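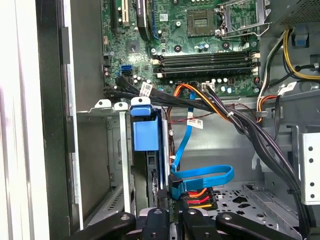
Automation Lab, Unit 6: Judging a Product Somebody Wants to Sell You
Handout for May. Bring it to both sessions, preferably the same copy.

6.1 What is on offer

The Vinden Teardown Kit is sold to shops that take in old desktop computers and would like them to leave in smaller pieces. In the box: a gripper, a wrist camera, mounting plates, and a license for Sekari, the software that plans the moves. The arm is extra. The brochure mentions this on page 10, in a typeface I can only call shy.

The sales claim is "handles any desktop." Underline "any." We will be coming back to it.

6.2 Why a PC is a nasty test

Rigid parts are the easy half. A drive latch stays where the maker put it, and so does a memory slot. Cables do not. A flat blue SATA cable can loop across open space in any way it likes, and a bundle of power wires will happily lie over the thing you need to reach. Planning software likes a world that holds still, and wire has other plans.

Then there is the metal. Bare steel can wash out part of a wrist camera's view, usually the part you cared about. Keep a note of where this happens when you review your own runs.

Last, the CPU socket. Even an empty one deserves care if the board is going to be resold. Vinden's manual covers this in one sentence, and the sentence is "use caution."

6.3 The numbers

Vinden's own trial lists 200 pulls on drives and cables, with 183 marked successful. Before you admire that, ask:
What counted as one pull?
Did a person tidy the cables first?
How many different cases were used? (The report says 2. See "any," above.)
What happened to the plugs in the failed pulls?

6.4 The competition

Aris sells a similar gripper with no software, which is either a drawback or a selling point, depending on your last experience with software. Olmedo rents a full cell by the month and sends a technician to set it up. Compare all three on total cost, including the hours you spend waiting for support to call back.

6.5 To hand in

One page — a real page, normal margins — advising a small repair shop to buy, rent or keep its screwdrivers. Screwdrivers are a respectable answer if you can show the math. Set out your assumptions at the top, and quote the brochure only where you plan to argue with it.

Reading before next session: the Sekari setup guide, chapter 2. Skip the foreword.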